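Temmont Home Forum > Walls and Floors > Peel-and-stick brick tile, has anyone lived with it?

slowgrout
August 4, 2025
We have a rental kitchen with a backsplash the color of old teeth. The landlord says we can put up anything that comes off again. I'm looking at the Zasten peel-and-stick in blue, the brick pattern with white lines. It's 12 sheets to a box and I'd need two boxes. My wife thinks it will look like a bus station. I think it will look like a nice bus station. Opinions wanted, especially from anyone who has had it up longer than a weekend.

Baxter_Basement
Had it 7 years in the laundry room. One corner lifts every November when the heat comes on, and I press it back down and we both pretend it's fine. Wash the wall with degreaser first. Then wash it again, you missed the part by the stove.

mopandglory
Disagree with the whole idea. Real tile is not that hard and you can tell the fake stuff from the next room. The white lines are always a hair too perfect.

slowgrout
Real tile is also not that hard to get evicted over.

pennywhistle26
It depends on the blue. The darker ones hide splashes but show every crooked seam. And run the pattern straight around the corners! If the rows don't meet up at the corner you will see it every morning while the coffee drips, forever.
I'd put it with something pale on the counter. Blue brick with a cream flowered surface: 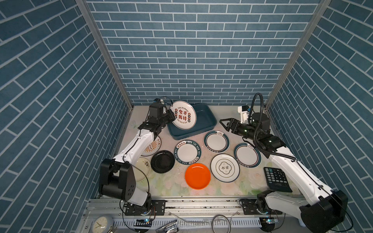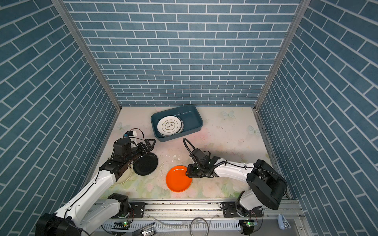
Blue brick on three sides, cream with pastel flowers underneath.

slowgrout
Okay, that's more blue than I had in my head. I don't hate it. My wife says the flowers are her grandmother's shelf paper, and she means it as praise, I checked.

mopandglory
Three walls of it is a lot. One wall, if you must.

Baxter_Basement
One wall looks like you ran out of money. I say wrap it around.

pennywhistle26
With mop on this one, oddly. I'd stop at the back wall if the kitchen is small. Blue eats light -- ask me about my hallway. The pale surface helps, but crumbs show on the busy flowered stuff more than you'd hope.

tilt_and_turn
Nobody has mentioned removal. I took down 26 sheets of the Zerkamau brand in my last place and a good bit of paint came with it. Hair dryer, plastic scraper, pull low and slow. Keep a can of the wall color around.

slowgrout
The wall color is Old Teeth, so I doubt they still mix it.

Baxter_Basement
They do. It's in every rental I ever had.

slowgrout
Ordered one box for the back wall. If it goes well I'll do the sides, and if it goes badly I'm telling her it was mop's idea.

mopandglory
My idea was real tile.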